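Progress report, second period: Tomora planning and tooling
For Kalevi Lappalainen

Hi Kalevi,

You asked for something shorter than last time and with fewer acronyms, so I've had a go at both. The money side is in the spreadsheet Mirsad sent you in June and nothing has moved there. What follows is where the software has got to, what's annoying me, and what I'd like to do with the rest of the period.

First, the planner. When I last wrote, both arms were run by one big planning loop that worked out a whole move for the left and the right together before either of them budged. It was safe, and it was painfully slow. If one arm had trouble finding a grasp, the other one sat and waited for it. I've now split that up so each arm plans its own motion, and a small scheduler in the middle hands out the shared part of the table. An arm asks for the middle, gets it for a short stretch, and gives it back. Planning time for a typical pick has dropped from 400 milliseconds to 80, and the whole thing feels so much livelier to work with!

The scheduler did give me grief for a while. There was a nasty case where both arms picked up something at nearly the same moment, both asked for the way through to the trays, and both politely backed off, then asked again, then backed off again. I could have watched it all afternoon. The fix was dull – whoever has been holding an item longest goes first – and I haven't seen the standoff since. Mirsad Jurić wrote a replay test for it so that if I break it again we'll hear about it at the next build.

Perception has been the bigger job. Cutlery is a rotten thing to look at with a camera. Shiny handles pick up whatever colour is near them, forks lie on top of each other, and a spoon seen from the wrong end looks an awful lot like a fork. The old detector drew a box around each item and guessed its direction from the shape of the box, which is fine until something is lying on the diagonal (and something is always lying on the diagonal). The new one finds two points on each utensil, the tip of the handle and the working end, and the grasp comes from the line between them.
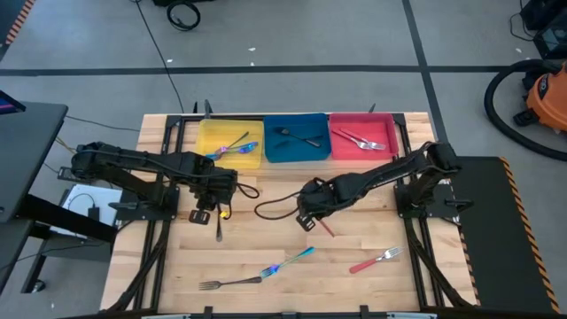

With the two-point version I can also tell the planner which end is which, and that matters more than I'd expected. The drop routine used to let go with the utensil at whatever angle it happened to be hanging, and things would catch on the rim of a tray. Now it knows how much is sticking out below the fingers and lifts a bit higher for the long ones. I still have to tune the height by hand for each gripper, and I'd like to get rid of that.

What isn't working yet: rainbow finishes. The colour shifts as you move around them and the detector will sometimes decide that one handle is two short ones. I've tried turning the colour channels down and that helps the shiny pieces but makes the plain ones worse. My next go is to train on greyscale edges as a second input and see whether the two together settle it. If that falls over too I'll ask the Skoltitberg people how they handled foil packaging, as it sounds like a similar headache.

Tooling, quickly. Hellell, our logging viewer, now lines up both arms, the camera and the scheduler on a single timeline, and you can scrub through a run and see what each arm thought it was doing. I resisted spending time on this and I was wrong. The standoff bug took me 3 minutes to find once I could see both request queues side by side, after I'd already lost days to print statements. It still chews through memory on long runs – Mirsad has a branch that loads the log in chunks, and I'll merge it once the tests pass.

For the rest of the period I'd like to do the greyscale work, sort out automatic drop heights, and write up the scheduler properly so that someone other than me can change it. I had also promised you handovers from one arm to the other. I'd rather push those to the next period, as the calibration between the two arms drifts by up to 8 millimetres over a long session and that needs fixing before they start passing things to each other. If you're counting on handovers for your own reporting, let me know and we can talk about what to drop instead.

One request: could we keep the current rack of compute for the whole of next period? Moving machines halfway through cost us more than I'd budgeted for, mostly in reinstalling drivers.

Happy to go through any of it on a call. Mornings before 10 suit me best.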